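Home | Opinion | Reviews | Touring

Presale codes are no longer serving listeners

When Rukholm announced its return to the stage, 3,000 seats were listed for the Dovemden Hall show. By the time general sales opened at 10 a.m., only 315 of them remained. The rest had gone to holders of presale codes issued by the promoter, the venue and a card partner.

Presales were introduced to reward loyal followers. In our view they now reward those who subscribe to the greatest number of mailing lists. A listener who has bought every Rukholm record has no better claim than a person who joined a venue newsletter in February.

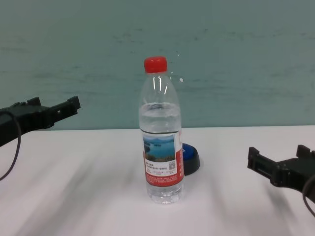 The Trudon label has taken a fairer course with the coming Szczepańska tour. Names are entered in a single ballot, each person may request two tickets, and any ticket returned is offered again at the printed price. The system is slower, and some supporters will be disappointed. They will at least know that everyone applied on the same terms.

Promoters should publish the number of seats held back before any sale begins. Venues that receive public money should be required to do so as a condition of their licence.

Recent in Opinion
The case for earlier start times
Why the B-side still matters
Support acts deserve a proper fee

Contact us | Copyright, all rights reserved | Back to top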